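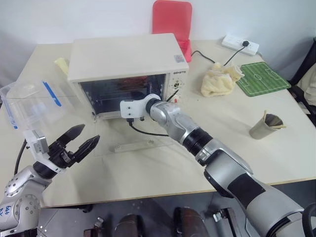 The toaster oven, door closed.

January 13, 2020 – by Felista Lukumay

Last updated: February

My first phage display library finally gave me binders, and I have been grinning at my plates all day! Four rounds of panning against a little enzyme nobody else in the lab wanted, and the last round came up with colonies so thick I had to replate at a higher dilution.

For anyone who hasn't done it: you coat a tube with your target, pour in phage that each carry a different antibody fragment, wash off whatever doesn't stick, and grow up the rest. Then you do it again, with harsher washes. I used 10 washes in the final round, which Erick Mushi thought was mean. It was, a bit. But the background on the blocked, uncoated wells dropped to almost nothing, and I love a clean blank.

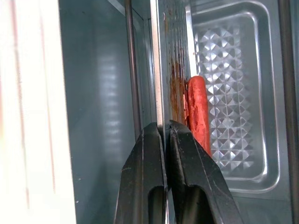
A single red sausage, close up.

I picked 40 clones for ELISA and sent the strongest ones off for sequencing. Several share the same heavy chain CDR3 – lovely to see, though it may only mean that one clone grows faster than its neighbors. Halima Mabula wants me to run them again with a fresh batch of helper phage before I get attached to any of them. (Too late, I have a favorite, it's in well C7.)

Next up is moving the best fragments into a full IgG vector and seeing whether they still bind once they come out of mammalian cells. Ludger Haberkorn has promised me a shelf in his incubator for February, and the primers are already ordered.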